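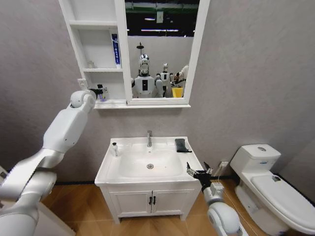
Bathroom vanity and mirror cabinet with a two-armed unit at work.

Bathroom tips: setting up a vanity for robot tidying
Resier household notes, revised 5/27/22

These rules apply to two-armed units working at a basin. They are house practice at Resier and do not replace the manufacturer's manual.

1. Shelf layout
Store bottles upright with caps on. Leave a finger's width between neighbouring items. Cartons and toothpaste tubes go against one side of the compartment. Maximum weight per item is 300 g. Clear containers on a white shelf are hard to detect, so put a coloured band on them.

2. Working envelope
Close the toilet lid before starting. Route cords along the wall and out of the travel path. Any person in the room stays outside the reach of both arms. 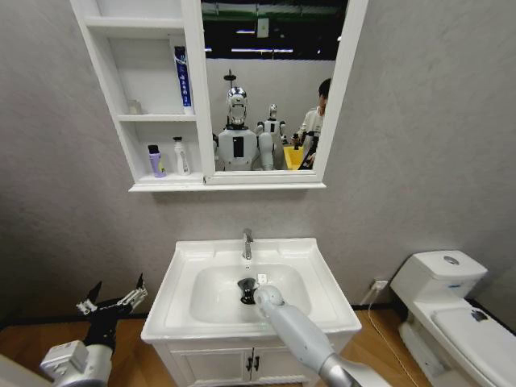

3. Basin work
Speed in the basin is limited to the lowest setting. Small items are lifted clear of the drain before the arm moves sideways. The second arm holds position with its fingers open. Chrome and mirror glass can upset depth readings; if the unit hesitates twice at the tap, stop it and re-run the calibration. 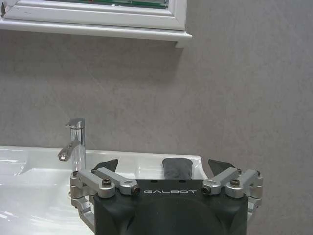 4. Cloths
Use one dark cloth for the ceramic and a separate one for the mirror. Fold the cloth before it is gripped. Keep it on the rear rim at the end farther from the spout. Wash after 6 cycles. Do not use abrasive pads on glazed surfaces.

5. Checks
Inspect the linkage screws and fingertip pads every 9 days. Wipe the metal links with a dry cloth only. Log faults by colour code: amber for a dropped item, red for contact with a person.

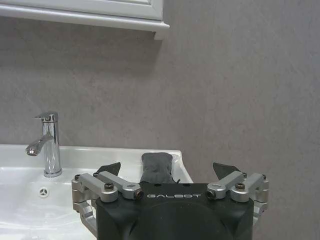

Can the unit handle spray cleaner?
Only with the trigger locked. Apply the cleaner by hand, let the mist settle, then start the wiping cycle.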